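How I set up a room before recording with a hand-held gripper

I've been running recording sessions with hand-held grippers for a couple of years now, and I get asked for my house rules often enough that I've finally typed them up (thank Brodie Bright, who got fed up with finding them on sticky notes). They're what works for me and the people I record with. If you're working under somebody else's protocol, follow theirs first and pinch whatever's useful from mine.

Before you start

Walk the route with your hands empty. Go from where you'll begin to where you'll finish, at the speed you mean to work at, and look down as well as ahead. With a gripper in your hands you'll be watching the tip of the finger and very little else, so your feet need to know the way already. Cables get taped down or moved.

Then pick your task and say it out loud in one plain sentence. "Take the mug off the shelf and put it on the tray." If you need an "and then" and another "and then", split it into two tasks. Lovisa Rustad writes hers on a card and props it by the door, which I've started copying.
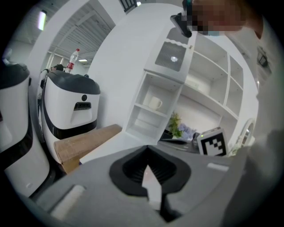

Markers come next, and they're the bit people rush. Put yours on something that stands up by itself, at a height the gripper's camera will pass anyway, and keep the whole black and white pattern clear with a bit of white left all the way round it. I like a little box for this, standing at the foot of the shelves beside the plant and the flowers, because you can see the pattern square on while you're reaching for the mug. Once the marker's down, it stays down! If somebody nudges it, stop, throw that take away and calibrate again. Don't try to put it back by eye. I did that once in February and lost 59 takes to it.

Dressing the shelves

Leave more space than you think you need. One object per compartment is plenty for a first session, and I'd sooner have a row of bare compartments than a crowded one where the finger catches on the neighbours. Turn handles to the side you want to grab from and note down which side that was. If you change it halfway through, that's a new batch with a new name.

Drinks are my big argument with Bendik Haugland. My rule is lids on, always, and no drinks on top of machines. His rule is that he's never spilt one. We use my rule.

During the takes

Start and end every take with the gripper still and the finger open. Count to two in your head at each end. Keep your sleeves pulled in, and have anyone who isn't recording stand behind you if there's room. Masks or no masks, we blur faces before anything gets shared, and everyone hears about that before they agree to be in the room.

Stop for a break after nine takes, even if it's going beautifully. Tired hands get jerky, and you won't notice until you play it back.

Afterwards

Check the first and last take before you pack anything away. Write up what you moved, what you dropped and what you binned, while you still remember. Then put the room back for whoever's in next, and take your tape up off the floor.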